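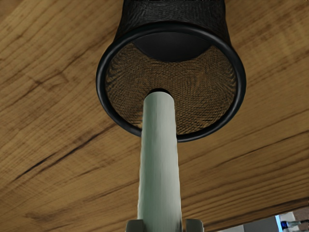

A simulated pick-and-place trial: the gripper, a pale green rod and a black mesh container.

Home | About us | Planning service | Courses | Lending shelf | Contact

About Clustitico

Clustitico helps small firms and schools plan and pay for robot equipment. We don't make robots and we don't sell them. People come to us when they have a job they would like to automate, a sum of money set aside, and three quotes that can't be compared with each other. We read the quotes, test the job in simulation where that is useful, and write a buying plan that the customer can take to any supplier.

We were set up by Veerle Verhoeven and Jozef Wouters. Veerle had spent years in purchasing for a packaging firm. Jozef had installed arms for a living and had seen a good many of them parked under a dust sheet by the second winter. Their first customer was a bakery supplier that wanted one arm and had been quoted for two. It bought one, and it still uses it.

What we do

Most of our work is the planning service. It starts with a visit of half a day. We watch the job being done by hand and ask what changes from one week to the next: new parts, new boxes, a different shift. We measure the space, including the doors, and we look at the power and air supply.

After that we build the job in simulation. Small tasks of the sort shown at the top of this page, with a long part held upright and a container to put it in, are a large share of what we model. They look simple on a quote. In practice the opening of the container, the length of the part and the way the fingers hold it decide which gripper you need, and the gripper can change the whole budget. We move the viewpoint about, including underneath, to check the clearance at the rim.

A simulation doesn't tell you everything. It is poor on soft materials, cables and dirt. Our reports have a page headed "Not tested", and we ask customers to read that page first.

How we budget

We split every plan into four parts: the arm, the gripper and fingers, the fitting (tables, guards, wiring, safety assessment) and the first two years of running. Many buyers come to us with a figure for the first part only. The fitting is often the part that hurts. We have seen a good arm bought in October and left in its crate until the following summer, as there was no money left for guarding.

Our own charges are plain. The visit and a short written opinion cost 1000 euros. A full plan with simulation costs 4000 euros, and the price of the visit is taken off if you go ahead. We take no commission from suppliers. If a supplier gives us a discount on anything, it goes on the customer's invoice.

We also say no. If the job changes too often, or if a better trolley would do, we put that in the written opinion. Some of our visits end there.

Buying for schools

Technical schools have different needs from factories and we treat them as a separate line of work. Rianne Baert runs it. She taught mechatronics before she joined us and knows how a school year eats into a budget.

Schools usually ask whether to buy one large arm or several small ones. Rianne asks how many pupils will be in the room and how long the lesson lasts. A class of 19 around one arm means most of them are watching. With simulation on the school's own computers, pupils can try a task as often as they like and bring the version that works to the real arm. A school that plans it this way can often start with less hardware and add to it later.

Gimoleo is our course pack for this. It contains a set of modelled tasks, lesson notes and a spreadsheet for spares. Fingers and pads wear out, and schools tend to leave them off the order. The spreadsheet is free to any school that asks, whether or not it buys the pack.

The lending shelf

We keep a small stock of grippers and fingers that customers can borrow before they order. There are parallel grippers in two sizes, a vacuum set and a box of printed fingers in odd shapes. Loans are for three weeks. You pay the postage and a deposit. Please send the screws back too.

Our team

Veerle Verhoeven: contracts and budgets. She reads the small print on service agreements.
Jozef Wouters: site visits and safety.
Rianne Baert: schools and the Gimoleo pack.
Sanne Verbruggen: simulation. Sanne builds the models and writes the "Not tested" page.

Where we are

Our office and test room are in the old Peeters building, room 301, up the stairs on the left or by the goods lift. The test room has one arm, two tables and a whiteboard. Visitors are welcome by appointment from nine in the morning. Parking is at the back, and the gate closes at six.

If you are thinking of buying, send us the quotes you have, a short description of the job and a few measurements of the parts. A phone film of the work being done by hand helps a lot. We reply within a week.

Contact | Privacy | Terms of loan | © Clustitico | Back to top

Comments (3)

Wilma Vermeulen
We had the full plan done for Flillorness last year. The report was longer than I wanted, but the split into four parts got it through our board. We had left guarding out completely. One complaint: the running costs used a higher electricity price than ours and I had to redo that sheet.

Sanne Verbruggen
Thanks Wilma. The electricity price is now a cell you can change yourself, on the second tab.

toolroom_k
Do you lend the vacuum set to schools outside term time? We would like to try it in the holidays before the order goes in. Also, does the deposit differ for the two sizes of parallel gripper?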